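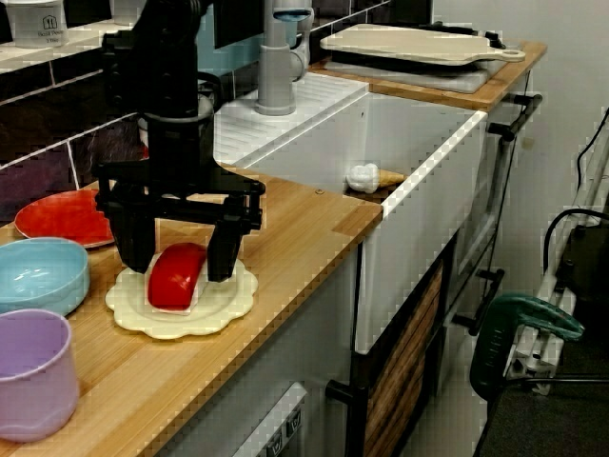

Plate, bowl and cup on the counter

Can my employer dock 30 minutes for a lunch I eat while working?

Posted by desk_fern, May 25, 2019

I do intake at Fasatlow, a small outfit that handles returns for bigger outfits. Every shift my timesheet loses half an hour for lunch, automatically, whether I take it or not. Mostly I don't. The phone rings, I'm the one sitting next to it, and my sandwich and I take the call together.

I asked my supervisor and was told that (a) the deduction is done by the software, as if the software had wandered in off the street, and (b) I am "free to step away." The handbook says the phone must be answered at all times. There are two of us on the desk and the other one is part time.

This has been going on since April, when we switched to the new timekeeping system. I've missed 19 lunches that I can prove because I have the call log. Is this legal? Do I get the money back, or just the satisfaction?

Wulton_Pete

Welcome to the working world. We never got lunch at my old place and we didn't whine about it. If you're salaried you're out of luck anyway.

Mirjana Kovačević

You mention a timesheet, so I'll assume you're hourly and in the US. If so, Pete's last sentence probably doesn't apply to you, and the rest of it isn't law anywhere I've worked.

I did payroll for seven years. Under federal rules a meal break can be unpaid if you're completely relieved of duty. Eating at your desk while answering the phone is work with mustard on it, and it has to be paid. Automatic deductions aren't illegal in themselves, but the company has to pay you when the break didn't happen. Blaming the software won't get them far.

Some things to do:

Write down each missed lunch, with the date and the times of the calls. Keep your own copy at home. If the call log is company property, don't go emailing it to yourself without checking the policy first.

Ask HR or payroll, in writing, how to report a missed meal break. Most systems have a form or a button for it. Ours had a button, hidden under "Other," then "Other" again.

Request a correction for the lunches you already missed. Keep it dull. Dates, minutes, total.

If they refuse, you can file a wage complaint with your state labor office or the federal Wage and Hour Division. It's free. Retaliating against you for it is illegal, though that doesn't stop everyone from trying, so save any odd emails that follow.

Also check whether those half hours push you past 40 in any week. That part would be owed at time and a half. And look up your state, as a few of them have meal break rules with extra pay attached.

desk_fern

Thank you. Hourly, yes. I found the button. It's under "Attendance Exceptions," and it wants a supervisor's approval, so I'll be putting it in writing to payroll as well.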